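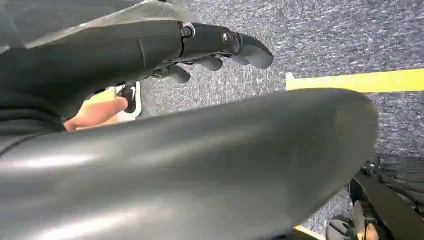 *The gray-blue carpet up close, speckles and all.*

I have wanted to write about this carpet for weeks, and my friends will tell you I've been talking about it for longer than that. But I love it! I love it the way some people love a good cast iron pan. So get comfortable (on the floor, ideally) and let me go on a bit.

When we took over the back room in June it had a bare painted floor, and every single thing that happened in there was loud. Chairs scraped. Dropped screws bounced off into the next county. I do nearly all my sorting and fixing and fiddling on the floor, always have, and after an hour on those boards my knees were done. Digby McKinnon lent me a foam mat, which was kind of him, but it slid all over the place and one corner curled up like a stale sandwich.

I looked at a lot of plain gray carpet first. Plain gray is what everybody tells you to buy for a workroom, and the samples looked perfectly fine in the store, and then I got them home and put them under the window and my heart sank every time. They were so flat! Then Ruby-Lee McPhee dropped off a bag of offcuts from her hallway and one of them was this mottled stuff, white and gray and dark blue fibers all mixed up together. From standing height it reads as a soft gray-blue. Get your nose down near it and there's all that color going on. I carried that scrap from room to room for two days.

The speckle is the part I'd push on anyone who is choosing a carpet for a room that gets used. Crumbs vanish. Lint vanishes. Thread ends, pencil shavings, whatever falls off the bottom of my shoes, all gone until I get the vacuum out. The downside (there is one, and it's real) is that small parts vanish too. Dark things are okay if they're bigger than a coin, but a washer or a little silver screw is just one more speckle. I now work with a white dinner plate next to me and everything tiny goes on the plate, and a flashlight laid flat on the carpet finds most of what misses it.

The whole job came to $661, with the pad underneath, and $66 of that was delivery, which I grumbled about and then stopped grumbling about when I saw the size of the roll coming up the steps. We had some 361 square feet of floor to think about if you include the closet and the odd bit behind the door. I wanted the closet done too. Abdul-Rahman Alhassan thought that was silly and cut it for me anyway, beautifully, around the pipe.

If you're doing this yourself, a few things I scribbled down:

- Run all the pieces with the pile facing the same way. We got one backwards and it looked like a different carpet until we flipped it.
- Change the blade in your knife way before you think you need to.
- Take the door off before you start. We took ours off in the middle, with a roll of carpet in the way.
- Keep the leftovers! Mine are now under chair legs and in the bottom of the tool drawer.

The room sounds completely different. I can put a heavy thing down without wincing, and people who come by end up on the floor with me, which almost never happened before. Chin-lung Sin sat down to look at one thing and stayed through dinner.

Next up is the baseboard. I have a can of white and a can of a very dark blue and I keep painting little test patches and changing my mind, so if you have a mottled carpet and a dark baseboard, please send me your thoughts. I'm leaning blue.

Isla Hollis, 18th August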